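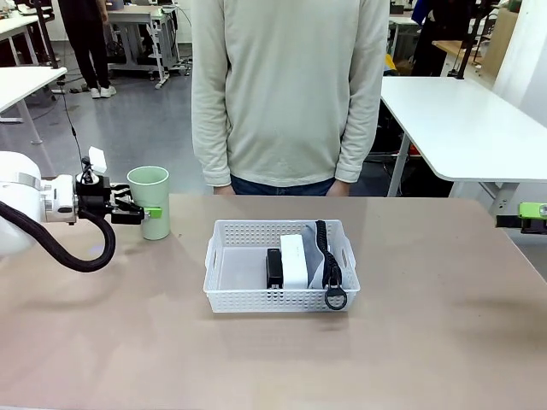

White perforated basket with handle slot, and a pale mint-green cup.

Avura Countertop Sealer, Satin

Avura is a wipe-on sealer for wood counters, desks and tables that have stopped looking like something you paid for. One can covers 50 square feet, or a good deal less if you apply it the way most people apply it.

Guðlaug Toft mixed the first batch for Mikkelsen after her own kitchen table lost a long argument with a beet salad. The recipe has changed since. The table is still pink at one end.

Using it
Sand lightly, wipe off the dust, and put on 3 thin coats with a lint-free cloth. Leave it overnight between coats. Touching it to see if it's dry will leave a fingerprint, and the fingerprint will be permanent.

Good to know
Dries to a soft satin. If you want a mirror, try the bathroom department.
Stands up to coffee, red wine and homework. Does not stand up to nail polish remover or a hot skillet.
Indoor use only. Your deck needs Forach, our exterior oil, and probably a new railing.

Can size: 31 fl oz
Colors: clear, or Warm Clear, a faintly yellower clear
Cleanup: soap and water
Returns: unopened cans only, through the store where you bought them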